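Pretside新闻稿：Citus凉席与夏季衣物养护服务5月29日上线

2026年5月29日，Vallport

大家好，我是Kulap Srisuk，Pretside的创始人。按规矩新闻稿该写得端正一点，可我一开口就收不住，同事们劝了两句也就随我去了！今天要宣布的是我们筹备了很久的Citus夏季居家服务，从今天起在Vallport全城开放预约。

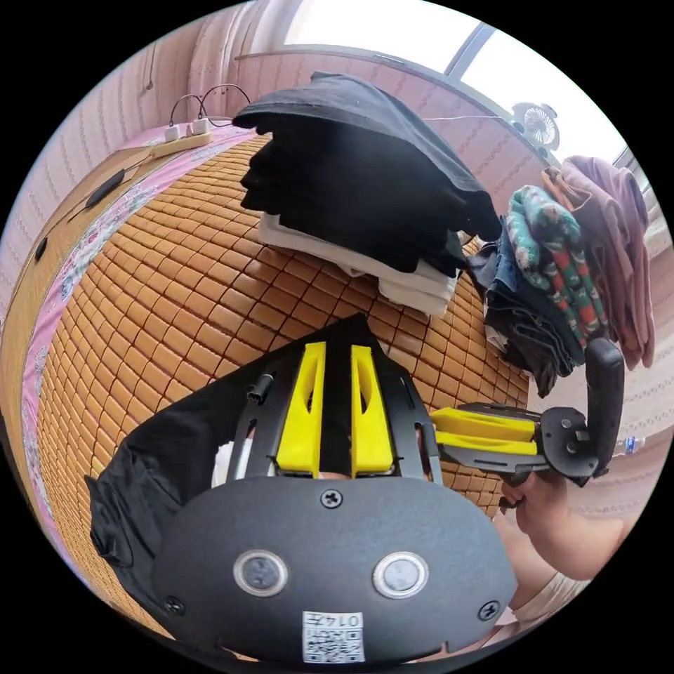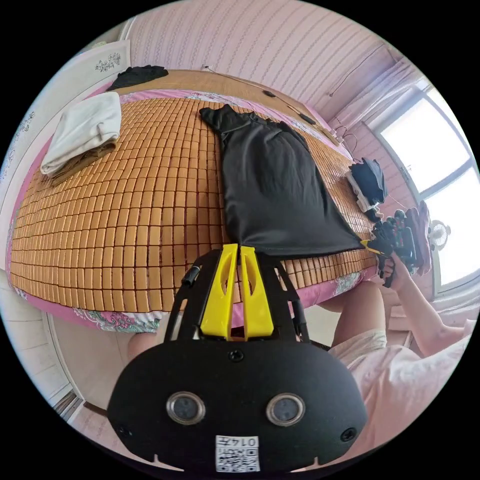 先说说为什么做这个。我从小在南方长大，天一热，家里头一件事就是把凉席翻出来，擦一遍，晾一遍，再铺上床。后来搬到Vallport，发现好多朋友也睡凉席，可一到换季就犯愁：席子收了大半年，有股闷味儿，缝里还藏灰；衣柜里的冬衣没地方放，夏天的衣服又皱成一团。大家嘴上说周末弄，结果拖到入伏（我自己也拖过，别笑）。

Citus就是冲着这些琐碎事来的。您在网上约好时间，我们的师傅上门，把凉席逐片擦净，拿到通风处阴干，再检查串线有没有松。竹席怕暴晒，晒狠了容易脆，这一点我们跟师傅反复讲过。衣物这边，我们帮您分类、熨烫、折叠，冬衣装进防潮袋，标签写清楚，秋天找起来不用翻箱倒柜。

价格我也直接说了吧，省得您来回打听：单次上门40元起，老用户38元，席子大小不限。首批开放1,000个名额，约满之后要等下一轮排期。需要换串线的席子另外报价，师傅会先给您看过再动手。

同时上线的还有Inthanon驱味包，用香茅和晒干的柚子皮配的，一盒10包，放在衣柜或者收好的凉席里都行。配方我们改了好几版，头一版味道太冲，我妈闻了直摆手！现在这版淡多了，家里有小孩的朋友试过也说能接受。

还有件事想请大家帮忙。我们正在收集各家养护凉席的老办法，淡盐水擦的、茶叶水擦的、温米醋擦的，都欢迎写信来讲。5月里收到的几封我已经看完了，有一位阿姨写了满满三页纸，连她外婆怎么补席子都写进去了，我读得特别开心。征得同意之后，我们会挑一些登在Pretside的网站上。

预约入口在Pretside网站首页的“Citus夏季服务”栏目，媒体朋友想采访或者想体验一次上门服务，也请从网站的媒体联络页留言，我会亲自回复。

Kulap Srisuk
Pretside创始人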